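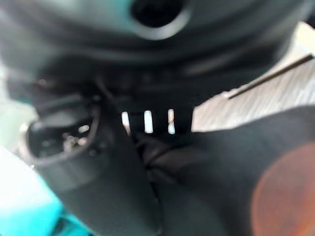 3.2 対象資料と分類の手順

対象はジャズLPの再発盤に付いた短い紹介文、3,293件。通販店Sukoraの目録と、Dendmontの月刊リストの二系統。取得は2019-09-14で締め切り、それ以降の追加分は見ていない。重複はかなりあった。同じ盤が紙ジャケット版、重量盤、廉価版で三回出てくる、など。文面が一字一句同じものは一件にまとめ、一語でも違えば別件として残した。この扱いには異論もあると思う(5.1節で再論)。

長さの下限は50語。それ未満はほぼ曲目の列挙で、評価語がそもそも出てこない。上限は設けず。最長は220語を超えるが、これは録音経緯の引用が長いだけで、分析にはあまり効かない。

評価語の抽出は手作業。最初は辞書方式を試したが、「熱い」「黒い」「渋い」のような語が文脈なしでは拾えず、八月の時点で断念した。「渋い」など、選曲のことか音色のことか、前後を読まないとわからない。分類は次の四つ:演奏、録音、編成、盤そのもの(プレス、ジャケット等)。Srivastavaの枠組みでは最後の項目がなく、演奏の下にまとめれている。しかし再発盤の紹介文では、盤の状態や仕様への言及が無視できない量になる。よって独立させた。

判定者は二名。筆者とPankaj Shakya。まず60件を共通で読み、不一致を洗い出し、基準を書き直してから残りを分担。食い違いが集中したのは「ライブ感」という語。客席の音が入っているという意味なのか、スタジオ盤だが勢いがあるという意味なのか。前者は録音、後者は演奏とした。迷ったら保留。保留分は集計から外してある。

奏者の持ち替えへの言及(ピアニストがオルガンも弾く、テナー奏者がフルートに替わる等)は編成に入れた。ただしOmprakash Srivastavaからは、これは演奏に入れるべきとの指摘をもらっている。もっともな話で、実際「珍しくオルガンを」と書いてある時、書き手は音色の驚きを伝えているのであって楽器の数を報告しているわけではない。が、途中で基準を動かすと前半を全部やり直すことになるため、今回は据え置き。別集計は付録B。

レーベルの偏りについて一点。MathurとFlemovの二社はどちらの系統にも多く出てくるが、紹介文の調子がだいぶ違う。Mathurの盤はソロの順番を追って書かれる傾向、Flemovは復刻の経緯が先に来る。書き手の癖なのか、レーベル側の資料を下敷きにしているのかは、この資料だけでは判断できなかった。署名がないので書き手の特定も不可。次節の集計では、念のため二社を分けた数字も併せて示しす。

図1 ハウジング下のグリッパの指(濃灰色)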